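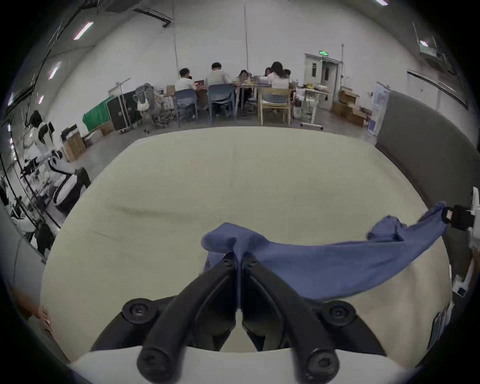 My mom left me a tablecloth she bought in Hendricks when she got married, and it has one stubborn yellow line right where it's been folded all these years. I've washed it twice and the line is still there! It's plain cotton, no lace or anything fancy, and the color is that soft periwinkle blue like the crumpled cloth in the photo, so I'm scared of bleaching it into something else. Has anybody gotten a fold line out of colored cotton? I'd love to use it for a family dinner in June (3 generations, one very long table).

Chi-keung Mok
Skip the chlorine bleach, please. I do a long soak in cool water with oxygen bleach, the kind marked safe for colors, and I leave it overnight. Test a corner of the hem first and let it dry before you decide, since blue can fool you when it's damp. Mine took two soaks and I changed the water in between. Don't iron until the line is gone or you may set it for good. After that, roll it on a tube for storage and you won't get a new crease.

savcombe_gran
I'm 69 and I've never rolled a tablecloth in my life, ha. I just refold mine a different way every spring. But yes to the overnight soak.

pat70
just put it in the sun

Comments

teltard_mike: Careful with the sun idea, I faded a whole set of napkins that way and they were a darker blue than this.

savcombe_gran: Mike is right, sun is for whites.

dottie_k: Would the soak work on linen too? Mine has a gravy spot as well as the fold line.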